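Simulated humanoid comes out of the hallway with one leg bending inward – model or controller?

Posted by Do-yoon Hyun, 09/07/2019

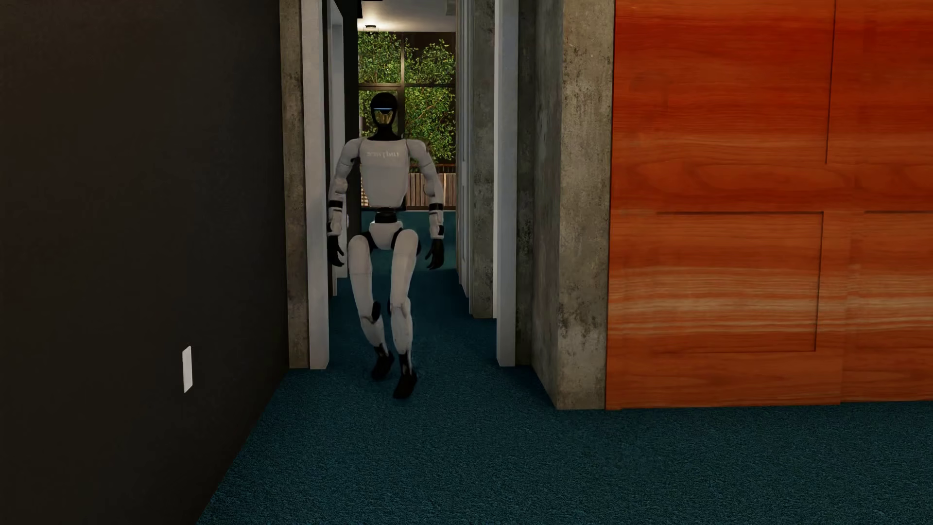
I'm building a walking controller at home, all in simulation so far. The plan is to get it steady there and then try it on the small biped a few of us are putting together at the Naltcombe workshop. The model is a full-size humanoid, and the room has a narrow hallway that opens onto carpet.

In open space it walks fine. Coming through the hallway and out into the room, one leg bends inward below the knee while that foot is behind. The other leg stays much straighter. I get it on most runs, and on some of them it falls after the next step or two. A run is 685 control steps and the falls usually come near step 541.

I have checked the joint limits on both legs and they match. Friction is the same for the hallway and the room. The arms hang a little away from the body and I haven't touched them. Is this the model or my controller?

Also, the lettering on the chest comes out reversed. I ignored that until now but maybe it matters.

Young-sook Shim

I would look at the lettering first. Reversed text can mean the mesh or its texture got mirrored on import, or somebody put a negative scale on a part to save making a second one. If only the texture is flipped, it's cosmetic and you can leave it. If a whole link is mirrored, its inertia values may not have been mirrored with it, and then the two legs are not the same robot even though the limits match.

Turn on the collision shapes and the center of mass markers and compare left to right. Then swap the legs in the controller and run it again. If the bend stays on the same side, suspect the model. If it moves over, suspect the controller.

I had this in March with an arm I was drawing for a Holtura base. One link had the wrong sign on a single inertia term, and it took me 9 evenings to find.

Kristóf Dobos

Probably friction. Turn it up.

Hyun-seo Noh

He says friction is the same everywhere, so I doubt it. Check whether the hands touch the door trim on the way out. Arms held out from the body don't leave much room in a narrow hallway, and a light contact will twist the torso enough that the hip has to correct. Log contacts for both hands. Or just turn off collisions on the trim for one run and see if the knee straightens up.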